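3　測深の覚え書きから航路を読む

図3　指状の部品、近接

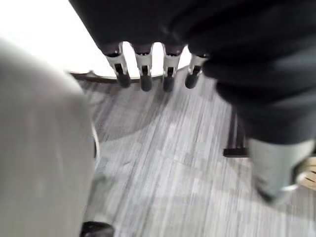
海の深さと底の泥の記録だけで、昔の船がどこを通ったか分かるのか。

分かる区間と分からない区間がある。浅くて底質の変化がはっきりした沿岸ならかなり絞り込めるし、沖の深いところに出てしまうとほとんど手がかりがない。

と、いきなり答えを書いてしまったけれど、この節ではそこに至るまでの話をしたい。材料は前節で紹介したBenmoussa文書の後半、私が勝手に「泥の頁」と呼んでいる部分だ。交易船Bruvis号がLikistonの港を出てAsto湾に入るまでの航海について、鉛の錘を下ろして測った深さと、錘の底に付いてきたものが書き留めてある。黒い泥、細かい白砂、砕けた貝、小石まじりの粘土。読んでいるとだんだん手が汚れてくるような気がする頁で、私は大好きなのだが、学会で話すとだいたい眠そうな顔をされる。

3.1　錘と獣脂のこと

測深の道具そのものは単純で、綱の先に鉛の錘をつけ、船べりから落とし、底に着いたところで綱の長さを読む。錘の下面にはくぼみがあって、そこに獣脂を詰めておく。底に着くと獣脂に砂や泥がくっついてくるから、引き上げて眺め、指でこすり、ときには匂いもかぐ。霧で陸が見えないとき、船乗りにとってはこれが一番頼りになる「地図」だった。

私は最初、この匂いの話を後世の船乗り自慢だろうと疑っていた。ところが泥の頁には「腐った卵のごとし」という書き込みがちゃんとあり、しかもそれがAsto湾の奥、いまでも干潮になるとひどく臭う入り江の手前に当たるらしいのだ。現地に行ったときは思わず笑ってしまった（同行者には風邪を心配された。鼻をすすっていたので）。もちろん、いま臭うから昔も臭ったとは言い切れない。ただ、入り江の地形は古い絵図と比べても大きく変わっておらず、水の入れ替わりの悪さは当時も似たようなものだったと思う。

3.2　記録の並び方

泥の頁に残っている測深は全部で85件ある。このうち13件は綴じ目の傷みで深さか底質のどちらかが読めず、分析からはずした。はずすのは正直つらかった。とくに綴じ目に半分隠れた「赤き」の先が読めないのは今でも悔しい。赤い砂なのか、赤い粘土なのか、それによってLikistonの沖の浅瀬を北から回ったか南から回ったかが変わってくるのだ。赤外線撮影も試したが、インクより先に紙の染みのほうが濃く出てしまい、読み取りには使えなかった。

記録には緯度も経度もない。日付も、ときどき聖人の祝日が書いてあるくらいで、あとは「朝」「灯をともす頃」「潮の変わる前」といった具合だ。距離も書かれていない。つまり、点と点のあいだがどれだけ離れているのか、文書の上では分からない。順番だけは信用してよさそうで、途中でインクの色が変わるところも、行の詰まり方も、後からまとめて清書したというより、その都度書き足していった様子に見える。

では位置をどう決めるか。私は底質図と水深図を重ねて、文書の順番どおりに「こういう底が次々に現れる道筋」を探した。道筋の候補は初め際限なく出てくる。そこで、一度に進める距離に上限を置き、浅瀬を横切る候補を捨て、文書に出てくる陸の目印が見えるはずの場所を通らないものも捨てた。こうして最後に残ったのが7本だった。もっと少なくなると期待していたのだが、まあ、資料は研究者の都合など聞いてくれない。

3.3　綱の長さという落とし穴

ここで必ず質問されるのが、深さの単位である。両腕を広げた長さを基準にした単位なので、測る人の体格で変わるのでは、というもっともな疑問だ。私も気になって、文書の中で同じ場所を二度測ったと思われる箇所を探してみた。Likistonの港口には砂州があり、出港のときと、風待ちで引き返したときの両方に記録がある。二つの値はよく似ていて、差は潮の高さで説明できる範囲に収まった。少なくとも同じ船の中では、印をつけた同じ綱を使い続けていたと考えてよいだろう。

厄介なのは綱の伸び縮みだ。麻綱は濡れると縮み、錘の重みで引かれると伸びる。古くなればまた違う。手元で似た綱を海水に浸けて試した結果では、浅いところの誤差は気にしなくてよい程度だったが、深くなるにつれて急に心もとなくなった。だから深い値については、私は数字そのものをあまり信じず、「前より深くなった」「ここで底が取れなかった」という変化のほうを重く見ている。乱暴だと言われればそのとおりで、この点は査読でもずいぶん絞られた。

海底のほうが動いている可能性もある。砂州は嵐のたびに形を変えるし、河口なら土砂も積もる。Asto湾に注ぐ川は、上流の森が伐られてから流れ込む泥が増えたと土地の記録にある。そのため湾の奥の水深は比較に使わず、底質だけを使った。岩や粘土の露出は砂ほど気まぐれに動かないので、私の道筋探しはどうしてもそういう硬い底に寄りかかることになる。

3.4　北回りか南回りか

残った候補を地図に並べると、途中の浅瀬を北から回る束と、南から回る束にきれいに分かれた。従来の説は南回りで、理由は単純に近いからだ。私も長いことそう信じていて、講義でもそう話してきた（当時の受講生のみなさん、ごめんなさい！）。

風向きを変えたのは貝殻だった。泥の頁には砕けた貝が続けて上がってくる箇所があり、そのあと急に「硬き粘土、錘に付かず」となる。南側の海底では貝殻の多い砂から泥へとなだらかに移り、硬い粘土が顔を出すところは見つかっていない。北側にはそれがある。潮の速い水道の底で、細かい砂が流されて下の粘土がむき出しになっているのだ。順番も合う。貝、貝、粘土、そしてまた砂。図面の上でこの並びを見つけた晩はうれしくて、なかなか寝つけなかった。

遠回りをしたわけも考えてみたい。文書にある祝日から見て、この航海は12月にかかっている。北の水道は潮が速くて怖いところだが、潮にさえ乗れば短い昼のうちに抜けられる。南は距離こそ近いものの、風が落ちると浅瀬の縁で一晩を過ごす羽目になる。地元の漁師さんにも冬ならどちらを行くか尋ねてみたが、「冬は出ない」というのが返事で、これには参った。

とはいえ、北回りで決まりと言うつもりはない。浅瀬の南側は底質の調査がまばらで、粘土の露出が見落とされているだけかもしれない。例の「赤き」の一語が読めれば、ずいぶん話は変わるはずだ。それに、この一隻が北を回ったからといって、ほかの船も同じ道を通ったことにはならない。Bruvis号は荷の記録から見て喫水の深い船だったらしく、もっと軽い船なら南を平気で抜けた可能性がある。

3.5　誰に読ませるつもりだったのか

最後に、航路とは少し離れるが、ずっと気になっていることを書いておく。泥の頁には、同じ海をもう一度行く人のための工夫が見える。底が急に浅くなる前には行の頭に小さな十字が打ってあり、湾に入る直前の約3行は、ほかより字が大きく、略字も少ない。揺れる船の上で、暗い灯を頼りに読むことを考えたのではないか。

一方で、港の名はしばしば省かれ、目印も「例の二つの岩」などと書かれている。例の、と言われても私には分からない。つまり読み手は、その岩をすでに知っている人だったのだろう。Asto湾の入り口には岩が多く、どれとどれを組にするかで見え方がまるで違う。私は船を借りて何度も湾の口を往復し、候補の組をひとつずつ見ていったが、朝と夕方で別の岩が「二つ」に見えてくる始末で、いまだに決めかねている。次節では、この岩の問題を、湾の南岸に残る教会の尖塔との見通し線から考える。底質の比較に使った対応表と、捨てた候補の道筋は付録に載せた。

このサイトでは、閲覧状況の把握のためにCookieを使用しています。［同意する］［設定を変更］

お問い合わせ｜著作権について｜無断転載を禁じます｜ページの先頭へ戻る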